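Tirelbridge College
Office and Information Skills, Level 2
Handout 4: Looking After Office Equipment and Records
Course leader: Tegan Dunstan
Issued August 1, 2019

Purpose of this handout

These notes accompany the fourth class meeting. They deal with the life of equipment in a small office, from the request to purchase through to disposal, and with the paperwork that goes with each stage. Students should read them before attempting the written assignment, which is set out on the last page. Material on postal records and visitor logs was covered in Handout 3 and is not repeated.

The equipment life cycle

Every item an office owns passes through a number of stages. It is requested, approved, ordered, received, recorded, used, maintained and finally disposed of. In a large organization each stage may belong to a different department. In a small one, the same person may request a printer, sign for it at the door and arrange for it to be taken away some years later. The records matter more in the second case, as there are fewer people who will remember what was done.

A common fault is to keep good records of the purchase and poor records of everything after it. The invoice is filed, the warranty card is filed with it, and no further entry is made until the item fails. By that time the item may have changed rooms, had parts replaced or been lent to another team.

The asset register

The asset register is the central list of equipment. It may be kept on paper or as a spreadsheet. Each line should show the asset number, a plain description, the date received, the supplier, the price paid, the present location and the name of the person responsible. A column for remarks should be left at the right-hand side and should be used.

Descriptions should be short but exact. "Computer" is too broad to be of use where there are several in one room. "Desktop computer, tower, reception" will allow a colleague to find the item without further questions. The maker's serial number is recorded separately from the asset number. Students often confuse the two in the assignment. The serial number is given by the maker; the asset number is given by the office.

Asset numbers are never reused. When an item is disposed of, its line is marked as closed and is kept in the register.

Worked case: the Pollow office

Consider a firm named Skarkum, with an office at Pollow and a storeroom at Wike. At the last yearly check the register held 155 open lines. The purchase price of a replacement copier, $1,290, had been entered in the location column, and the location had been left out. The mistake was found only when the insurance schedule was drawn up from the register and the total came out too low.

Two lessons should be taken from this case. The first is that columns should be checked by a second reader at the time of entry. The second is that a total should be compared with last year's total before it is sent outside the firm. A sudden fall in value with no disposals recorded is a sign that something has been entered wrongly.

Students should also note how the firm handled the correction. The wrong entry was struck through with a single line, the correct entry was written beside it, and the change was initialed and dated. Correction fluid was not used. In a spreadsheet the same result is reached by adding a dated remark – the old figure is stated, followed by the new one.

Maintenance and repair records

Maintenance falls into two kinds. Planned maintenance is carried out at set times whether or not a fault has been reported. Repair is carried out in answer to a fault. Both should be entered in a maintenance log, which is cross-referenced to the register by asset number.

An entry in the log should give the date, the nature of the work, the name of the person or firm that carried it out, the cost and any parts fitted or removed. Where a part is removed and kept, its storage place should be stated. Where a part is moved from one machine to another, an entry is required for each machine. 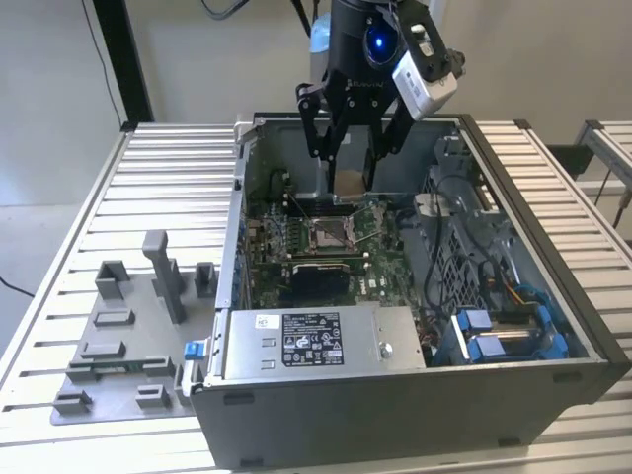
Figure 1. Desktop computer tower with side panel removed.

Clerical staff are not expected to carry out technical work themselves. They are expected to know when equipment has left its usual place, who has it, and when it is due back. A sign-out slip is sufficient for this purpose. The slip is prepared in duplicate: one copy travels with the item and the other stays in the office file until the item is returned.

Fault reports should be written in everyday words and should state what the user saw. "Will not start; no light on front" is a useful report. "Broken" is not. If a message appeared on the screen, it should be copied exactly, including any numbers.

Warranties and service agreements

A warranty is a promise by the maker or seller to put right certain faults within a stated time. A service agreement is a separate contract, normally paid for each year, under which a firm agrees to maintain or repair equipment. The two may overlap, and an office can find itself paying for cover that it already has.

The end date of each warranty should be entered in the office diary as well as in the register, with a reminder one month earlier. Before any case is opened or any outside repairer is called, the terms should be read.

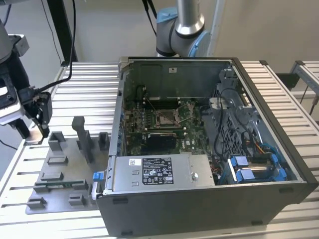

Some agreements lapse if work is carried out by a person the maker has not approved, and the cost of the next repair then falls on the office. Where the terms are unclear, the question should be put to the supplier in writing and the reply kept with the agreement.

Disposal

No item should leave the premises for good without a signed disposal form. The form states the asset number, the reason for disposal, the method (sale, gift, recycling or return to supplier) and the name of the person who approved it. For any equipment that stores information, the form must also record how the information was removed and by whom. The receipt from the recycling firm is attached.

Keeping periods differ from one organization to another and should be checked against local policy. For the purposes of this course, closed lines and disposal forms are to be treated as permanent records.

Assignment

1. Draw up a blank asset register with suitable column headings. Enter five items from your own workplace or from the classroom.

2. Write a maintenance log entry for one of the five items. The work may be planned maintenance or repair.

3. In one page, explain how the Pollow mistake would have been found if the register had been checked by a second reader. Suggest one change to the layout of the register.

Assignments are to be handed in at the first class meeting in October. Late work requires a signed extension slip from the course leader.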